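The Slow Return of Home Syrup

In the town of Mildale, where I have lived since nine years, the first elderflowers open at the end of May. I grew up in a country where every grandmother made her own syrup, and when I moved here I was surprised that people bought it in plastic bottles from the supermarket, even when the bushes were flowering behind the parking lot. Now this is changing. At the spring market I saw a whole table of homemade syrups, and the line in front of it was longer than the line for coffee.

I wanted to understand why. I spent a part of the spring and summer visiting kitchens, one shop and one small producer, and I came home from most of these visits with sticky fingers and a bottle in my bag.

The principle is old and very simple. Sugar keeps fruit and flowers from spoiling, if there is enough of it. Acid helps. The rest is patience, and stirring. Most beginners stir too little. The sugar lies on the bottom like wet sand, the cook becomes impatient and turns up the heat, and the fine smell of the flower goes out through the window.

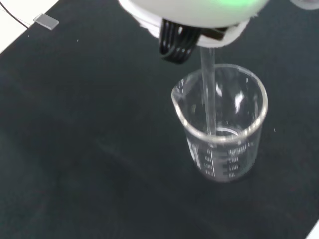 A cook in the hills above Flurgate taught me to do it cold. She puts the flower heads in a bowl with lemon slices, pours over them a syrup that she made the evening before, and leaves everything under a cloth for 2 days. She does not wash the flowers, she only shakes them, and she picks them late in the morning when the dew has gone. Her mother-in-law does it with hot syrup and they have disagreed on this question for their whole life together. I tasted both. The cold one smelled more of the garden, the hot one was rounder and a little like pear.

For the recipe that she gave me you need 44 flower heads, and she was very serious about this number. When I asked if 40 would also be good, she answered that then it would be another recipe.

The shop that profits most from the new fashion is Christodoulou, on the main street of Flurgate. It has sold kitchen things for three generations: jars, funnels, straining cloths, rubber rings in every size. For many years the bottles with the swing top stood on the highest shelf and gathered dust. Last summer the shop sold 3,000 of them. In June the owners had to put a paper on the door to say that there were none left until the next delivery, and one customer offered to buy the bottles from the window display. 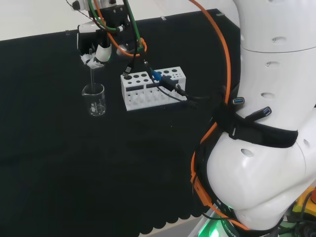 What do people want with all this syrup? A part goes into water for the children, of course. But I met also a baker who brushes her sponge cakes with rhubarb syrup, and a retired couple who have stopped drinking wine and now keep eleven kinds of syrup in the cellar, with labels that show the year and the side of the hill. They told me that black currant from a rainy summer is thinner but has more perfume. I could not taste this difference, but I believe them.

Price is not the explanation. If you buy the sugar, the lemons and a good bottle, you save almost nothing compared with the supermarket. The people I visited talked more about the taste, and about having something to give. In Mildale it has become normal to bring a bottle when you are invited for dinner, and I know a family that received five in one month and had to start a shelf for them.

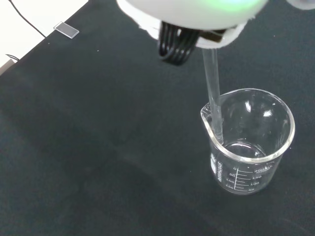 A glass rod in a glass beaker. Stirring takes patience.

Not everybody stays an amateur. Plelix is a small company in an old dairy outside Mildale, and it makes syrups from quince, mint and sour cherry. It began with one pot. Now it fills 300 bottles in a good week, and in a bad week, when the cherries come late or the frost has taken the quince flowers, it fills none. The two founders buy their fruit from gardens in the area and pay by the kilo, also for ugly fruit. In September people arrive with buckets on their bicycles.

I asked them what is the most common mistake at home. They said, too little lemon, and bottles that are clean but have been standing open overnight. They pour hot syrups into hot bottles, close them immediately and keep them in the dark. After opening, the bottle must go in the refrigerator and be finished in a few weeks. If it fizzes, they pour it away, even when it hurts.
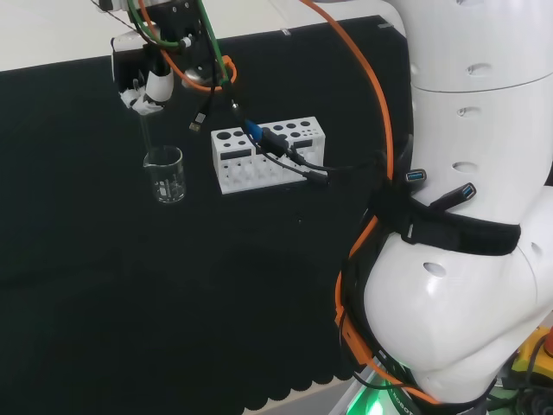
Where to start

For a first try I would take mint, because it forgives much and it grows everywhere. Boil equal weights of sugar and water until the liquid is clear, take the pot from the fire, and put in two big handfuls of washed leaves. Leave them for an hour, not longer, or the syrup becomes bitter like tea that was forgotten. Strain it through a cloth, add the juice of one lemon, bring it shortly to a boil and fill it in a hot bottle.

The color will disappoint you. Real mint syrup is a pale yellow-brown, and the bright green of my childhood came from a factory. My neighbor's children refused it at first because of this. I put it in a blue glass for them and they asked for more.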